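那个“3,472”是怎么来的

2023年10月13日

昨晚又把Foley台的晚间节目看了一遍回放，因为群里有人说我上次骂得太早，应该先看完整段。看完了，我还是不太服。

事情不复杂。Baltinmont的地方频道Ostside播了一条片子，说当地有3,472人联名反对军方扩建训练场。第二天Foley的主持人花了整整12分钟讲这件事，标题打的是“全城怒吼”。到了第三天，国防部门的发言人出来说数字不实，主持人立刻改口，说这是“政府向新闻界施压”。于是话题从训练场变成了新闻自由，训练场到底扩多大，再没人问。

我花了两个晚上找那份联名信。Ostside的页面上只有一张模糊的截图，来源写着“Pamero平台数据”。Pamero我用过，填个邮箱就能签，不验地址，同一个人换邮箱可以签好几次。我自己拿两个旧邮箱试了一下，都通过了。这当然不能证明那些签名是假的，可是拿它来说“全城”，胆子也太大了。

发言人那边我也不信。他说数字不实，那实数是多少？没有。记者会开了20分钟，留给提问的只有最后10分钟，问到征地范围就说“尚在评估”。一月份他们回答同样的问题，用的也是这四个字。评估了这么久，总该有张地图吧。

最让我不舒服的是两边都过得很好。主持人多了一个可以讲一周的敌人，发言人多了一个不谈地图的借口。住在训练场边上的人，两边的节目里加起来只露面一次，说了半句话就切走了。

有朋友劝我，看新闻不要这么累，挑一家信得过的就行。问题是我挑不出来。Foley至少肯花时间讲，但讲的是自己；Ostside跑了现场，却连签名怎么来的都懒得写一行。

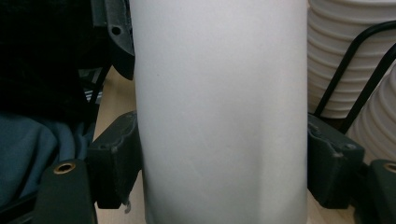 读者“河边旧书”留言说，我对Ostside太苛刻，小台人手少，能去现场拍已经不容易，真正该骂的是拿了别人素材去放大的Foley。

人手少我理解。可是加一句“签名未经核实”要几个人手？片尾字幕都能打那么长一串赞助商。

联名信的原始页面我还在找，谁手上有存档请发给我，截图不要，要能看到签名日期的那种。找到了我另外写一篇，如果证明我错了，也照写。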